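3.2 Recipe sources and coding

The recipes were taken from 17 printed bar manuals held in the Pathak collection and from the house books of two hotels, the Unness and the Civis. Together these gave 1,270 entries. We left out punches meant for more than six people, hot drinks, and any entry that gave no quantities at all. Where a manual went through several editions we used the earliest copy we could handle in person, and noted later changes to the same drink in a separate column.

Each entry was coded for base spirit, fortified wine, bitters, sweetener, garnish and glass. Kalinowski and Pant coded the full set separately. They disagreed on 98 entries, most of them drinks in which vermouth and gin appear in equal parts and either could be called the base. These were settled by Willems, who had not seen the earlier codes. We follow Rajput in treating the aromatised wines as one group, although the Mastetti manual lists quinquinas under a heading of their own.
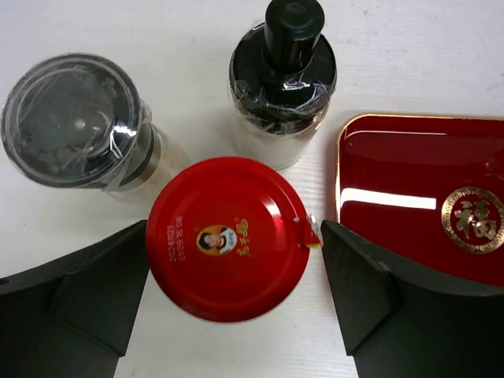

Figure 2. Containers and red tray on a white tabletop.

Measures were the main difficulty. The older manuals use the wineglass, the pony and the dash, and do not agree on the size of any of them. We converted a wineglass to two fluid ounces unless the book gave its own table. Dashes were kept as dashes. In 12 entries the printed amounts could not be right (one asks for a full wineglass of bitters in a drink served in a small stemmed glass), and we kept these in the counts of ingredients but dropped them from the work on proportions.

Names were left as printed. The same name often covers quite different drinks, and Insaurralde has argued that a name alone should never be used to trace a recipe from one book to the next. We grouped drinks by their ingredients first and looked at names only afterwards, as set out in Section 3.3.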